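Storing Mixed Fruit at Room Temperature: Notes From the Usus Kitchen

Filed under: Kitchen storage, August issue

Last month's item on refrigerator drawers brought in a good deal of mail about the other half of the problem, the fruit that never reaches the refrigerator. Most households keep some fruit on the counter. Most also keep all of it together in one deep bowl, where the fruit at the bottom carries the weight of the fruit above it and is looked at last.

The Usus kitchen stopped using a deep bowl in spring. Fruit now comes out of the bag onto a cloth, gets sorted, and goes from there to a plate, a shallow tray or the refrigerator. The procedure adds a few minutes to unpacking. It has cut down on the number of soft spots found too late, although no formal log was kept and the result should be read with that in mind.

Surface

A bare stone or tile counter is a poor place to set down ripe fruit. It is hard, it is often damp near the sink, and round fruit rolls on it. A cotton tablecloth folded once solves most of this. The weave gives enough friction to hold a small citrus in place, and a fold of cloth takes up some of the shock when a piece is set down carelessly.

Printed cloths stain less visibly than plain ones. They also hide small leaks, so the cloth should be lifted and the underside checked when the fruit is cleared. Wash at the temperature on the label. Fabric softener is best left out; it reduces absorbency, and the Warkine cloths tested here last year beaded water after a few cycles with it.

Sorting

Sort by type first and by firmness second. The types matter because apples, pears and a number of other fruits release ethylene as they ripen, and ethylene speeds up ripening in whatever is sitting next to them. Citrus produces very little. It is not much affected in ripeness either, but the peel can lose its green stem button and become more prone to decay after long exposure.

Two groups are enough for an ordinary week's shopping. Citrus goes on a plate. Everything else stays together on the cloth until it has been handled and checked, with space left between any piece that is already soft and its neighbors. 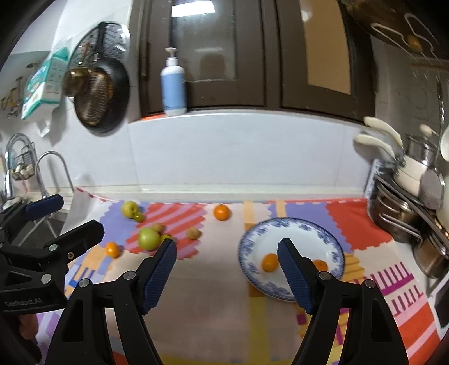 Sorting in progress: small oranges on and around the plate, green and tan fruit to the left.

Firmness is checked with the flat of the thumb near the stem end. Squeezing the middle of the fruit bruises it and gives a less reliable reading, particularly with pears, which soften from the core outward and can feel firm at the widest point after the center has gone. Apples should not yield at all. Small citrus should feel heavy for its size, and a loose or puffy peel is normal in some mandarin varieties, so weight is the better indicator there.

Any piece with broken skin leaves the group at this stage. Cut out the damage and eat it the same day, or discard it if there is mold. Wiping the mold off and returning the fruit to the plate does not work, as the spores have already spread beyond the visible patch.

Plate or bowl

A flat plate holds less than a bowl, and for this use that is an advantage. With citrus in a single layer, each piece can be seen and turned, and air reaches most of the surface. An ordinary dinner plate does the job. The raised rim stops fruit from rolling off when the plate is moved.

For larger quantities, the kitchen uses a Gamico wire tray, 2 inches deep, lined with a cotton napkin. The unlined tray left marks on ripe pears. The Hoxha ceramic bowl that preceded it has been moved to the table and is now used for nuts.

Stacking is acceptable for firm apples, up to two layers. It is not recommended for anything else on the counter.

Washing

Do not wash fruit before storing it. Surface moisture collects around the stem and encourages mold, and a kitchen towel does not remove all of it. Wash under running water immediately before eating or cutting. This includes fruit that will be peeled, as a knife carries whatever is on the skin into the flesh.

If fruit arrives damp from the store, spread it on the cloth and leave it until dry before it goes onto the plate or tray. Pieces should not touch while they dry.

Where it goes next

Citrus keeps well on the counter for a week in a cool room and considerably longer in the refrigerator. In August the counter is seldom cool — a kitchen facing south can stay warm well into the evening — and the refrigerator is the better choice for anything not due to be eaten in the next few days.

Apples lose crispness quickly in a warm room. Keep out what will be eaten soon and refrigerate the rest in a loosely closed bag, away from leafy vegetables. Pears should ripen on the counter first and then be chilled to hold them. Check them daily once the neck begins to give.

Underripe fruit can be moved along in a paper bag with an apple. Fold the top over once. Plastic bags trap moisture and should be avoided for this.

Placement

Keep the cloth and plate away from the stove, the top of the refrigerator and any window that gets afternoon sun. The space beside a toaster is also warmer than it looks. A back corner of the counter is usually the coolest spot, but fruit kept there tends to be forgotten. The Usus kitchen keeps its plate toward the front, on the side away from the range, and rotates the pieces each time the counter is wiped down.

Fruit flies

If fruit flies appear, clear the whole surface, wash the cloth and check under the plate. A small dish of cider vinegar with a drop of dish soap will catch the adults. It does nothing about eggs already on the fruit, so the traps should stay out for 9 days after the last soft piece has been removed.

The next item in this section covers onions, garlic and potatoes, including the question of whether the three can share a cupboard.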